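Three trains and a replacement bus to look at some weaving

20 April 2019

So I finally made it to the Unnur Hafstein show in Dratosdale, eight days before it closes, after telling everyone since January that I was definitely going. My sister had been twice. My dentist had been. I was starting to nod along in conversations as if I'd seen it, and there's only so long you can do that before somebody asks which room you liked best.

First, the journey, because I need to complain. You change at Trilham and then you change again, and the second change is a bus with no heating and a driver who had the radio on to a call-in show about parking. I got off at the wrong end of the high street and walked past the gallery entrance completely, because the sign is on the side of the building that faces the river. If you go: walk to the bridge, turn around, and there it is.

The Kvaran (that's the gallery, it used to be a grain store) costs 19 dollars to get in, which made me wince a bit. You do get the whole building for that, plus a folded map that I could not refold. I left my coat in a locker, forgot the locker number right away, and went up.

If you don't know Hafstein's work, she weaves. Big pieces, mostly wool and some linen, and for the last few years a lot of fishing line. The early ones are the ones you see on tote bags, those wide gray and rust stripes that look like a field after harvest if you squint. They're in the first room and they are much rougher than I expected. There are knots all over the place! Loose ends hanging out the sides, a patch near the bottom of one where she obviously ran out of a yarn and carried on with something almost the same color. I loved that. In the reproductions it all gets smoothed out and they look like very expensive blankets.

The second room is drawings, and I'll be quick because I was quick. They're plans for weavings, on graph paper, and if you weave yourself you would probably stand there for an hour. There was a woman doing exactly that, with her nose practically on the glass, muttering. I don't weave. I looked at the handwriting (lovely, very upright sevens) and moved on.

Then you go through a sort of curtain and there's the big one. It's called Low Water and it takes up the entire third room. It's one continuous piece of cloth, 27 yards long, hung from the ceiling in loops so that you walk in and out of it, and it goes from almost black at the door to a very thin, pale, see-through stuff by the far wall. That's the fishing line. When someone walks past on the other side the whole thing moves a little, a second or so after they've gone. I walked it three times. The first time I was mostly worried about my elbows. The second time I got stuck behind a family with a stroller and had to stand still in the dark part for a while, and I think that was when I started to like it. My eyes got used to it and what I'd taken for black was dark green and brown and a nasty kind of purple, like mussel shells.

Is it a bit much? Maybe. There's a sound piece playing as well, a low hum with some clanking, by Baldur Norðdahl, and I could have done without that. The label says it was recorded in a harbor. It sounded to me like my upstairs neighbor's washing machine, and once I'd had that thought I couldn't get rid of it. My sister says the sound is the best part, so there you go, we were raised in the same house and everything.

I do have a proper grumble, and it's the wall texts. They're all written in that voice where the work "interrogates" something. One of them told me that the cloth "refuses the viewer." It did no such thing. It was extremely welcoming! A toddler was lying underneath it, perfectly happy, until the guard came over and had a gentle word with his dad. I wish someone would just write down how she made it. How long does it take? Does she do it alone? Where do you even keep 27 yards of weaving while you're working on the rest of it? I had to go and buy the catalogue to find out, which I suppose is the point. (She has help, it took two winters, and it lives rolled up on a pole in a barn.)

The catalogue is 184 pages and weighs as much as a small dog. The essays at the front are more of the interrogating, but at the back there's a long conversation with Hafstein where she's funny and a bit short-tempered, and talks about her hands hurting, and about hating the color yellow for ten years and then getting over it. I read the whole thing on the bus, in my gloves. If you're only going to buy one thing in the shop, skip the scarf. The scarf is 200 dollars and it's scratchy, I tried it on.
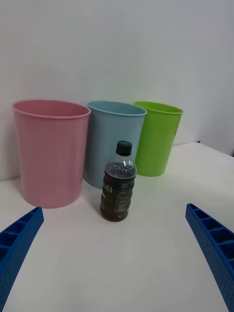

Upstairs there's one more room, and I nearly missed it since the map makes it look like a closet. It has her newest things, small ones, none of them bigger than a tea towel. They're bright! After all that gray and mussel-shell purple you come around the corner and there's a bright orange square, and a green one with a single white thread wandering through it like it's lost. I had the room to myself for a good long while. I'd read a review by some grump who said these were the work of an artist winding down, and I couldn't disagree more. They looked to me like someone having a really nice time. The yellow one is wonderful, and it's even better once you've read the bit about hating yellow, so maybe buy the catalogue first and then go back up. They let you back in if you've kept your ticket.

I went and had lunch after that. The café at the Kvaran is in the old weighing room and the soup was fine, leek and something. The bread was better than fine. I sat by the window and tried to draw the orange square from memory on the back of my receipt, and got the proportions completely wrong, and then a man at the next table asked me if I was an artist and I had to say no, I work in payroll.

A few practical things, because people always email me to ask. The lockers want a coin and the desk will swap you one. The third room is properly dark at the start, so hold on to whoever you're with if they're not great on their feet. There's a bench in the drawings room and another one upstairs, but nothing in with Low Water, and I could see a couple of people wanting one. No photos allowed in there either. The bathroom is down by the river door and has a very fierce hand dryer.

I also stopped in at Stastach on the way back to the bus, that little print place next to the hardware store, and I wasn't going to buy anything and then I did. It's a linocut of a heron looking annoyed. It was cheap and it's going in the hallway, over the spot where I scraped the wall moving the bookcase. The owner wrapped it in so much brown paper that I could barely get it through the bus door, and the driver turned down the parking call-in to ask me what it was. So I had to unwrap a corner for him. He thought the heron looked like his brother-in-law.

Anyway, would I go again? I think I would, and I might try to, if I can face the change at Trilham. I'd go early and do the upstairs room first while my legs are fresh, then come down and do the big one last. I'd also bring earplugs for the washing machine. If any of you have seen it, tell me which of the small ones was your favorite, and please back me up about the sound, because my sister reads this and she's being unbearable. And if you've seen the older work that was supposed to be in the first room, the long red one from the tote bags, let me know where it's gone, because there was just a label and a blank bit of wall when I was there and the guard didn't know either.

Next up is the ceramics thing at the library, if I get to it before it's over. I've got the leaflet on the fridge.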